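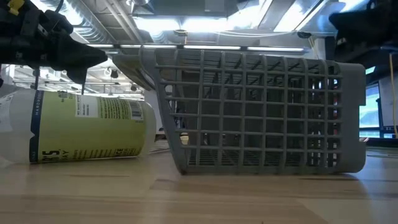

Hestska Wide Flat Mop for Hardwood Floors

Home / Floor Care / Mops and Pads / Hestska Wide Flat Mop

Sold by Brakbridge Floor Supply
Availability: In stock, ships from our warehouse
Color: Gray handle, blue pads

The Hestska is a flat mop with a refillable spray tank, made for finished hardwood floors. The head is 20 inches wide, so it covers a hallway in a couple of passes, and it folds along the center for rinsing and storage. Each mop comes with five washable pads. There is no battery, cord or motor. The sprayer works from a trigger in the grip.

We sell it mainly to homeowners with a lot of wood floor, and to small cleaning businesses that want one mop they can carry between jobs. If most of your floor is tile with deep grout lines, a string mop or a brush will do a better job.

What's in the box

Handle in two sections, with grip and trigger
Folding mop head
Spray tank, 22 oz, with cap
Washable microfiber pads (5)
Wall hook with two screws
Instruction sheet

Floor cleaner is not included.

Specifications

Head width: 20 in
Handle: powder-coated aluminum, adjustable
Tank: 22 oz, translucent, removable
Pad attachment: hook and loop
Pad material: polyester and polyamide microfiber
Joint: full swivel, locks upright for storage
Warranty: 3 years on handle and head; pads and tank seal not covered

Which floors it suits

Use it on hardwood that has been sealed with polyurethane, aluminum oxide or another hard surface finish. Most floors installed in recent decades are finished this way, both solid planks and engineered ones. It also works on sealed cork, vinyl plank and laminate, as long as you use a cleaner meant for that surface.

Do not spray it on unfinished wood, on waxed floors, or on old floors where the finish has worn through to bare boards. Dry pads are fine on all of these. Oiled floors vary a good deal by brand, and the company that made the oil will usually sell a soap to go with it. Follow their directions before ours.

If you don't know what is on your floor, put a drop of water in a corner that doesn't show. If the drop sits on top after several minutes, the boards have a surface finish that is still working. If it soaks in and leaves a dark spot, stay with dry dusting until you have talked to a floor finisher.

Choosing a cleaner

The tank takes any thin, water-based cleaner labeled for hardwood. Read the label on your bottle. Some are ready to use and go straight into the tank. Others are concentrates and have to be mixed first. Putting a concentrate in undiluted is the most common reason people write to us about streaks.

Leave out the following:

Oil soaps and polishes. They leave a film that can keep a later coat of finish from bonding.
Vinegar mixtures. Over time the acid can dull some finishes.
Bleach or ammonia. Both can damage the tank seal as well as the floor.
Anything thick or containing wax. It will clog the nozzle.

Nilmini Paul at our service desk keeps a list of cleaners that customers have asked about and can tell you whether yours will go through the sprayer. Send her the name of the product and the directions on the back.

Assembly

1. Push the two handle sections together until the button clicks into its hole.
2. Press the bottom of the handle into the socket on the head. It goes in one way only, with the flat side facing back.
3. Fill the tank to the line and tighten the cap by hand. Do not use pliers.
4. Slide the tank into the bracket, nozzle end down, until it stops.
5. Lay a pad on the floor with the loops facing up, and set the head down on it.
6. Squeeze the trigger several times to draw liquid into the line. The first few pulls will be dry.

Using the mop

Sweep or vacuum first. Grit trapped under a wet pad will scratch a finish, and no mop pad picks up all of it. One of the dry pads works well for dust and pet hair if you don't want to get the vacuum out.

Spray a small area ahead of you and wipe it right away, moving with the grain of the boards. The floor should look damp and dry quickly. If you can see liquid sitting in the seams between boards, you are using too much. Two short squeezes cover the area in front of you in a normal room.

Turn or change the pad when it starts to drag. A kitchen that gets cooked in every day will usually need a fresh pad partway through. Sticky spots come up more easily if you spray them, wait a little, then go over them with the edge of the head. Don't scrape with the plastic hinge.

Washing the pads

Machine wash warm with regular detergent. Skip the fabric softener and dryer sheets, which coat the fibers so the pads push water around instead of picking it up. Tumble dry on low or hang them up. Wash pads apart from cotton towels, or you will be picking lint off them afterward.

A pad needs replacing when the loops on the back no longer hold at the corners or the face feels flat and stiff. Replacement pads are sold in the same pack of five that comes with the mop.

Storage

Empty the tank if the mop won't be used for a while, and run plain water through the nozzle before putting it away. Hang the mop from the wall hook with the pad off. Don't leave a damp pad sitting on a wood floor, even overnight. Keep it out of an unheated garage in winter unless the tank is empty. A frozen tank will split along the seam.

Parts and accessories

Pad pack, set of 5
Spray tank with cap
Tank seal and nozzle kit
Replacement hinge for folding head
Serkix edge brush, fits the same handle socket
Qaisi dust pad, dry use only

The Serkix brush is stiff and is meant for baseboards and door tracks. Keep it off the face of the boards.

Questions from customers

Can I use it with a steam attachment?
No. There isn't one for this mop, and we don't recommend steam on hardwood. Heat and moisture get into the seams and can lift the finish.

Will it go under furniture?
The head lies flat when the handle is lowered, and will go under most beds and sofas. Under a low dresser the swivel joint may touch first.

My trigger has gone stiff. Is that covered?
Usually it is dried cleaner in the line. Fill the tank with warm water, squeeze it through until it runs clear, and let it sit. If it is still stiff, send us a message and we will replace the grip under warranty.

Is the older narrow head still available?
It was discontinued in April. Pads for it are still in stock while they last. They do not fit the wide head.

Customer comments

"We have oak on the whole first floor and this cut the job down a lot. The pads hold more than I thought they would. I wish the tank had a bigger opening, as I spill some every time I fill it." Rokeya Bhuiyan

"Good mop, handle is long enough for me and I'm tall. The wall hook is cheap. I used a different one." Miklós Veres

"Bought two for my cleaning business. One nozzle was clogged out of the box and they mailed a new one without any fuss. Both have been used hard and the hinges are still tight." Malsha Kodikara

Shipping and returns

The mop ships in one carton. Unused mops can be returned in the original box. Opened pad packs can't be returned. For orders of several mops to one address, write to Nuwan Weerakoon in business sales and include the shipping zip code so he can quote freight.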